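Bench cell budget: gripper, wrist camera, spare fingers. What did we forget?
Equipment & Purchasing > Small Arms and Grippers

kilturgate_lab
Putting together a purchase request for one tabletop arm with a parallel gripper and a wrist camera. Work is light: desk items, small parts, nothing over a full water bottle. The request goes up as a single line item and I won't get a second one this fiscal year, so I want the accessories in it now.

Current list:
Arm and controller, Humeck, already quoted
Parallel gripper, two-finger, black molded fingers
Wrist camera and bracket
Spare fingers, 4 pairs
White table, existing
Kornano support plan, 12 months

Accessories subtotal, without the arm, is $2343. Typical layout from the wrist camera:
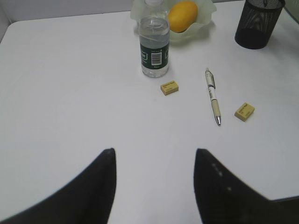
Last edited by kilturgate_lab on July 9, 2022

The smallest thing we handle is a pencil eraser and the largest is the bottle. I would like one gripper to cover both. Comments on stroke, fingers and camera welcome. Please don't suggest a different arm, that part is settled.

torque_and_tape
Check stroke first. Measure the widest object at the height where you will grip it, add clearance on both sides for position error, and compare with the opening between the fingertips as installed. The catalog figure is often for the bare jaws.

Second, erasers. A thin block flat on a hard table needs the tips to come down almost to the surface. Rounded tips may ride over the top edge. Budget a set of flat-ended fingers and test them against what you have.

fourth_axis
Disagree on the flat fingers. We bought two sets and went back to the stock ones inside a month. Compliance at the wrist did more for low parts than tip shape ever did. Spend the money on a thin compliant mat for the table, which also saves you when the Z offset is wrong.

torque_and_tape
A mat changes the surface height and moves if it isn't taped down. For loose pens it also changes how they roll. I would not put one in a request before trying the bare table.

kilturgate_lab
Pens are a regular item here, so that matters. Same table from a steeper angle:

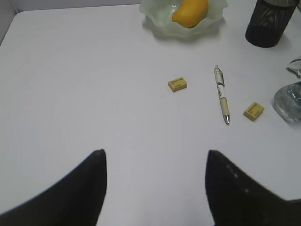
Wrist view, fingers open. Pen between the two erasers, bowl and mesh holder at the back.

Pen goes in the holder, erasers go in a tray I haven't bought yet. The bowl stays where it is.

m_mahama
Three things from the purchasing side.

Ask for the finger price in writing. Spares are cheap on the first quote and expensive on the second.

The support plan should name the camera separately. Our Kornano plan covered the arm and gripper and left the camera out, and we found that out with a dead camera on the bench.

You have clear items at the right side of that table. If you expect to detect glass or clear plastic with a depth sensor, test it before you commit. Ask McKinnon if they will lend a unit for a week. Some distributors will.

Mariama Mahama
Equipment purchasing

fourth_axis
Seconding the loaner. Clear plastic is where our budget went wrong. We ended up paying for lighting that was never in the request.

kilturgate_lab
Loaner request sent. Clear objects are low priority for us, but I take the point on the support plan and have asked for the camera as its own line.

Next question is reach. I want to use the table out to the edge without buying a larger one.

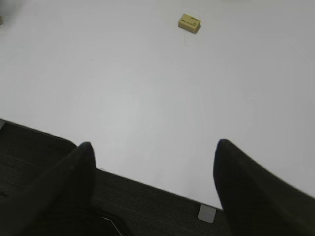 Near the table edge, one small yellow block well ahead of the fingers. Dark carpet below.

Is there any reason to pay for an edge rail?

torque_and_tape
Yes. Anything that rolls will find the carpet, and you just told us pens are a regular item. Aluminum angle, low profile, clamped so that you can take it off. Check that the fingers clear it at your lowest approach.

fourth_axis
I'd skip the rail and set a software keep-out along the edge. Costs nothing and there is no extra part to hit. The light table against dark floor is an easy boundary to calibrate from.

torque_and_tape
A keep-out limits the arm. It does nothing for a pen that gets bumped.

m_mahama
Put the rail in. It is easier to drop a line than to add one after approval. Also look at what is on the floor under the working area before you fix the table position. I can't tell from the picture if there is a cable down there.

kilturgate_lab
Will check the floor. Revised additions to the list:

Flat-ended fingers, one set only, for test
Edge rail with clamps
Small parts tray
Camera coverage as a separate line

Additions come to $172 before the camera coverage, which Kornano has not priced yet. No mat for now. I'll post the quote when it arrives.

fourth_axis
Get the mat.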